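4.2 Datenerhebung im Projektkurs

Die Demonstrationen stammen alle aus dem Projektkurs »Greifen und Falten«, Masterstudiengang, ein Semester, Standort Oderach. Kein Fahrerlaubnis-Prinzip wie im Vorjahr, wo nur eingewiesene Personen aufnehmen durften. Diesmal alle. Folge: mehr Material, mehr Streuung, mehr Ausschuss. Insgesamt 2092 Episoden aufgenommen, davon 306 verworfen (Kriterien siehe 4.3). Stand der Auszählung 2025-07-05, spätere Nachlieferungen nicht mehr berücksichtigt.

Aufgabe in allen Gruppen dieselbe: ein Kleidungsstück, weiche Unterlage, Ausgangslage ungeordnet. Ziel ist eine Lage, aus der heraus gefaltet werden kann, also Hauptfläche ausgebreitet, Ärmel erreichbar. Das Falten selbst gehört nicht zur Aufgabe. Das war im April noch anders geplant, aber die Pilotläufe der Gruppe Seppälä haben gezeigt, dass die meisten Episoden schon beim Ausbreiten scheitern und der Rest dann gar nicht mehr auswertbar ist. Also gekürzt. Das erklärt auch, warum die Aufgabenbeschreibung im Anhang noch den Schritt »Stapeln« enthält, bitte ignorieren.

Geführt wird von Hand. Parallelgreifer mit zwei Fingern, Kamera am Gerät, Blick von oben auf die Fingerspitzen, sehr weiter Bildwinkel. Interner Name des Aufbaus: Nener. Öffnungsweite wird mitgeschrieben, Kraft nicht. Wir hatten überlegt, einen Kraftsensor nachzurüsten (Vorschlag Byun), dafür fehlte am Ende die Zeit und ehrlich gesagt auch der Platz hinter den Fingern. Die Trajektorie wird nachträglich aus dem Kamerabild geschätzt. Funktioniert auf gemusterten Unterlagen gut, auf einfarbigen schlecht. Deshalb die Vorgabe an die Gruppen, möglichst Bettwäsche mit Druck zu verwenden. Wurde nicht immer eingehalten.

Episodenlänge maximal 60 Sekunden, danach bricht die Aufnahme ab. Der Wert ist gesetzt, nicht optimiert. Lindqvist und Riihimäki haben in ihrer Gruppe eine Zeit lang ohne Grenze aufgenommen, die entsprechenden Episoden sind gekennzeichnet und in der Auswertung nicht enthalten.

Zur Annotation. Jede Episode bekommt von zwei Kursteilnehmenden eine Bewertung: erreicht, teilweise, nicht erreicht. Dazu ein Feld für den ersten Kontakt mit dem Stoff, Kategorien Kante, Falte, Fläche, Ärmel. Bei Abweichung entscheidet eine dritte Person. Die Kategorie Falte machte am meisten Ärger. Was ist eine Falte, was ist schon Kante? Bei dünnen T-Shirts klar, bei dicken Sachen kaum zu trennen, weil sich der Stoff am Rand ohnehin aufwölbt. K. Seppälä hat dazu eine Regel formuliert, die wir übernommen haben: Kante nur dann, wenn auf einer Seite des Fingers die Unterlage sichtbar ist. Sonst Falte. Die Regel ist grob, aber sie lässt sich anwenden, und die Rückfragen hörten danach weitgehend auf. Ältere Annotationen wurden nach der neuen Regel nochmal durchgesehen.

Training dann auf Clatov, unser Standardverfahren aus Abschnitt 3, unverändert. Für die Lernkurve wurden Teilmengen gezogen, die kleinste brauchbare lag bei 900 Episoden. Darunter kein stabiles Verhalten, die Strategie greift dann ins Leere oder bleibt über dem Stoff stehen. Mit der vollen Menge deutlich besser, Zahlen in Abschnitt 5. Der Vergleich mit Ra (Fernsteuerung statt Handführung) ist nur eingeschränkt möglich, dort waren Unterlage und Beleuchtung fest, bei uns beides frei.

Ein Punkt noch zur Gruppeneinteilung, weil im Kolloquium danach gefragt wurde. Die Gruppen haben sich selbst gebildet. Vorerfahrung wurde abgefragt aber nicht ausgeglichen. U. Seppälä und Byun hatten beide schon mit Greifern gearbeitet, ihre Episoden sind kürzer und werden häufiger mit »erreicht« bewertet. Ob das an der Übung liegt oder an den gewählten Kleidungsstücken, können wir aus den Daten nicht trennen. Beim nächsten Durchgang müsten die Stücke zwischen den Gruppen rotieren.
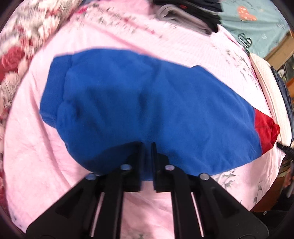

Der erste Kontakt bleibt der kritische Moment, und zwar in beiden Richtungen: zu flach angesetzt, dann schieben die Finger den Stoff nur vor sich her, zu steil, dann wird die Unterlage mitgegriffen. Letzteres ist nach unserer Durchsicht der häufigere Fehler und lässt sich im Kamerabild oft erst spät erkennen. Ein günstiger Ansatz nach Regel Kante ist in Abb. 3 zu sehen: die Fingerspitzen liegen am unteren Rand des blauen Kleidungsstücks an, im schmalen Spalt dazwischen ist das rosa Laken sichtbar. Der rote Abschnitt am rechten Ende, vermutlich Bündchen oder Ärmelbesatz, hilft bei der Orientierung, solche Farbwechsel fehlen bei einfarbigen Stücken komplett. Das Laken hat ausserdem nur einen schwachen grauen Druck aus Blättern und Blüten, also eher ein Grenzfall für die Vorgabe von oben. Weitere Gegenstände auf dem Bett, etwa gefaltete dunkle Kleidung wie am oberen Bildrand, waren in allen Gruppen zugelassen. Sie werden nicht maskiert. Ob die Strategie dadurch robuster wird oder nur langsamer lernt, ist offen, ein Lauf mit Maskierung steht noch aus und wird in der Langfassung nachgereicht.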